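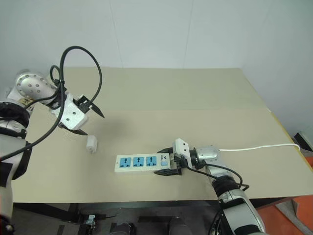 How many demonstrations does it take to teach a two-armed robot to put a plug in a power strip?

The Grollov lab's figure is 1000, and I came home from Drultport less sure what that figure means than when I set out.

I went in May, for the open afternoon. The method is called Plodia. A person steers both arms through the job over and over, the joint positions and camera views are saved, and a network is trained to copy them. One arm holds the strip down, the other goes for the plug. Fine so far. Plenty of groups do some version of this.

The claim that got me on the train was that Plodia throws away most of its own training data and does better for it. They started with 3148 recordings. A scoring step cut those to 1000, and the slide said the smaller set beat the full one. Ewan Baird, who gave the talk, was open about how the scoring works: it favors recordings with few pauses and short paths. My trouble is that the people steering also got faster over the months. So the kept set could simply be the later work of better-trained hands. I asked if they had tried just keeping the last 1000. They had not.

Then there is the testing. The slide listed 612 trials, which sounded like a lot until I asked how they were split. They were shared across every version of the method, and the headline comparison rested on 29 trials per side. With that few, a couple of lucky grasps can move the result a good deal. No error bars on the slide either.

I also wanted to know how far the strip was moved between trials. The answer was "within the working area," and the working area was never drawn for us. Same table, same white plug, same white strip with the light-blue sockets. A strip of another color was "planned."

Vuorinen, the group's partner on the hardware side, had a table in the hallway with leaflets that said the skill was "ready for the home." Baird didn't say that in his talk, to his credit, and looked a bit pained when someone read it out.

I would still like to see the paper. If it has the last-1000 comparison in it, and more trials per side, I'll read it with an open mind. The coffee was good and the 4:40 train back was late.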